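Who Washes the Fork? Shared kitchens and the things people leave in them

Project report, Module 2: Everyday Social Research
Group members: Charmaine Buthelezi, Taha Ouazzani, Nikola Kos
Supervisor: Salma Chraibi

1. Background

Our original topic was voting behaviour in student elections. It was abandoned in the second week, when we learned that another group had it and had already made a poster. Taha then proposed shared kitchens, mainly on the grounds that he was angry about one.

The residence we studied, Bennani House, has 19 kitchens and 200 residents. Each kitchen has a rota on the wall. Some of the rotas are for the current year. We wanted to know whether people follow a written cleaning rota, and if they don't, what they follow instead.

The reading on this is larger than we expected and more cheerful than the subject deserves. Most of it deals with shared resources such as fishing grounds and grazing land, where people manage fairly well once they talk to each other and agree on a penalty. We found less on what happens when the shared resource is a sponge.

2. What we mean by "left"

We spent a long meeting on this. An object counted as left if it had been used, was not in a cupboard, drawer, sink or rack, and had no person within reach of it. Appliances and soap were excluded, as they live on the worktop. Nikola argued that a saucepan "soaking" on the hob was a separate category, and lost.
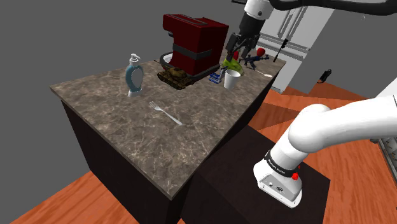

Figure 1. Worktop with coffee machine, soap dispenser and one fork.

Cutlery gave us the most trouble. A plate on a worktop looks like somebody's fault, while a fork can lie there for days and pass for equipment. We ended up recording cutlery in its own column, which made the spreadsheet wider and the argument shorter.

3. Method

We visited every kitchen twice a day through November, once at 8 am and once at 9 pm. Charmaine took the mornings. Objects were logged on a paper sheet and typed up the same evening, or in Taha's case at the end of the month.

We also ran a short questionnaire with four questions:

How often do you clean the kitchen?
How often do your neighbours clean it?
Have you read the rota?
What would make you clean more?

Hazem Amrani, the residence manager, let us put it under doors and asked only that we stop calling the building "the field site" in emails to him.

4. Results

We logged 1091 left objects, of which 789 were cutlery. Mugs came second. The evening counts were higher than the morning ones in most kitchens, so somebody is tidying at night, although no resident claimed this on the questionnaire and we were not awake to check.

Kitchens with an up-to-date rota did slightly better than those without. The difference was small, and two of the tidiest kitchens had no rota of any kind. In one of them the residents ate together most evenings. In the other they appeared to live on toast.

The surface itself seems to matter. Residents told us that a plain white worktop shows everything and gets wiped, while a busy pattern hides crumbs, rings and small metal objects. One person described her dark speckled counter as "very forgiving", and she meant it as praise.

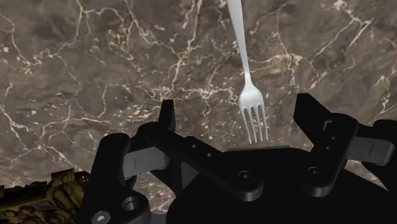
5. What people said about themselves

Almost everyone reported cleaning more often than their neighbours did. As the neighbours were also filling in the form, this cannot be true of the whole building, but we have no wish to visit the doors one at a time and say so.

Answers to the fourth question were mostly about other people. "If others did it first" was the most common reply. Several residents wanted fines, to be paid by the rest of the corridor. One wanted a second sink.

We asked whether they would mind being reminded by name. Most said they would not mind, and then explained at some length why a general notice would be kinder.

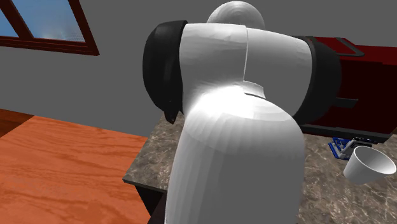 Figure 3. The marble-patterned countertop again, with a white robotic arm over it.

6. Problems with the study

Our visits were noticed. By the second week, people had begun to pick things up when Charmaine came in with the clipboard, and one kitchen left her a biscuit. The morning counts are therefore probably too low, and she does not consider this a serious flaw.

We did not mark the objects, so a fork left for six days was counted at every visit. Our total measures how much leaving goes on, and says very little about how many forks there are.

Taha lives in kitchen 11. His counts for kitchen 11 were checked by Nikola and revised upwards.

7. Suggestions

Replace old rotas at the start of each term, or take them down. Put the cutlery drawer next to the sink, where four of the kitchens already have it. Try one shared meal a month in two or three kitchens and count again in spring, preferably using a different group of students.

A copy of this report has gone to Mr Amrani. He has asked for the kitchen 11 figures separately.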